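3.2 What the cloths do before anyone folds them

I have to admit this is the part of the study I enjoyed most, and it wasn't even in the plan we wrote in July! We set out to look at folding. Then I started going back through the Ellov recordings (3000 short clips, all of small household cloths on a tabletop) and kept getting stuck on the bit before the fold, when a cloth is just sort of lying there or hanging from wherever it got pinched.

So we made up two labels. A "hang" is a cloth held at one spot with the rest dropping below it. A "rope" is a cloth on the table that has rolled or twisted into a long band, the way a dish towel does when you drop it on the counter. Ropes are a pain. You can't see the corners, and whoever is coding the clip has to guess which layer is on top. Figure 2 has both kinds in green cloth, with the hang pinched and crumpled and the rope lying on a slant across the wood, one end of it spread flat.
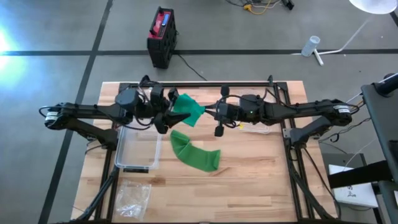
Figure 2. Two green cloths: one held above the table (hang), one loosely folded into a twisted band on the tabletop (rope). Clear plastic bin at left, shallow clear tray at right.

3.3 Coding the clips

I coded a first batch of 200 clips by myself, mostly in the evenings, and then a second coder at Plunivbridge went through the same batch without seeing my labels. We agreed on 97 percent of the hangs, which made me very happy for a day or so. The ropes went worse. I was calling anything with a twist a rope, while my colleague wanted the band to be longer than it was wide (fair enough, and we used that rule from then on).

We left the containers out of the coding completely. The earlier Mukadlow scheme gives every bin and tray its own code, but clear plastic is hard to outline on a pale wood grain, and our question was about cloth anyway. Same goes for bags and tags. If a cloth touched one of them we wrote it in the notes column and moved on to the next clip.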